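Which gripper for toast and eggs?

Comparing two grippers on one arm, the Stomau two-finger and a Vultgate suction cup. Same layout each time, head camera view:

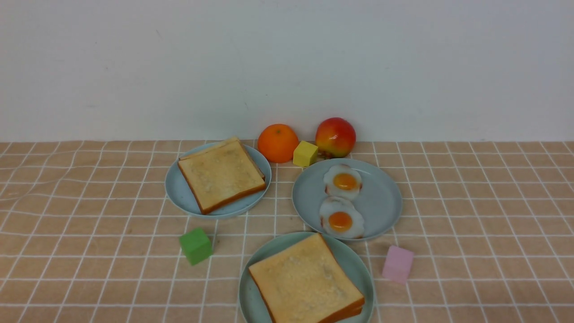 Start layout: toast, eggs, fruit, three cubes.

The Stomau manages the cubes and sulks at the toast. Is suction worth 700 quid?
Sumaiya Mondal, 2020-08-07

Benito Vidal
Not for toast. Crumbs get in the cup. Try softer fingertips and a lower closing force first.

Kavinda Khondokar
I'd iron the cloth. My camera hates wavy grid lines.

Hooman Bahrami
Following, same problem with crumpets.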